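Why Do Doctors Use Stitches?
From the Wikcombe Children's Clinic health pages for young readers, April 2021

Have you ever fallen off your bike, or tripped on the stairs, and ended up with a cut that somebody had to close for you? Maybe it was on your chin (chins get bumped an awful lot!), or your knee, or just above your eyebrow. If you have, you may already know what stitches feel like. If you haven't, don't worry, you can still read all about them with us.

Your skin is the biggest organ you have. It keeps water in and germs out, and it stretches every time you bend your elbow or make a silly face. It has 3 layers. The top one is called the epidermis, and it's very thin. Under that comes the dermis, where you'll find the tiny blood vessels and the roots of your hairs, and at the very bottom there's a soft, fatty layer that helps keep you warm and cushions you when you sit down hard.

A little scrape only bothers the top layer, and your body is wonderfully good at fixing that by itself. A deeper cut is a bigger job. The two edges may pull apart, a bit like a coat with the zipper undone, and then the new skin has a wide gap to cross before it can meet up in the middle.

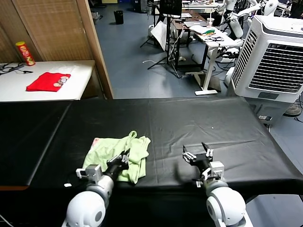
So the doctor brings the edges close together and holds them there with special thread. First comes cleaning, to wash out dirt and germs. Next comes medicine to make the spot numb. That part can sting or burn for a moment, and it's perfectly fine to squeeze a grown-up's hand or say "ouch" as loudly as you like. After that you may feel some pushing or tugging, but it shouldn't feel sharp. If it does, tell the doctor right away!

Some cuts don't need thread at all. Small, straight ones can often be closed with skin glue or with sticky paper strips, and at our Pretby office we have all of these in the same drawer.

While the stitches hold things steady, your body gets busy. Blood cells make a plug, other cells come along to clean up, and then still more cells build a stretchy material called collagen, which works a bit like string to tie everything together. You may get a scar, and it may look pink or dark at first. Scars keep changing for a long time, so a cut you got last December could still be fading now.

How long do stitches stay in? It depends where they are. Some kinds melt away without any help, and others are snipped and slipped out by a nurse, and most children tell us it feels like a tickle or a tiny pinch. Until then, keep the bandage on for as long as you've been told, and try hard not to pick or scratch, even when it itches. Tell a grown-up if the spot gets redder, puffy or more sore, or if anything yucky comes out of it.

Words to know
Suture: another name for a stitch (say it SOO-chur).
Numb: when you can't feel pain in one spot for a while.
Collagen: the stretchy stuff that helps make skin strong.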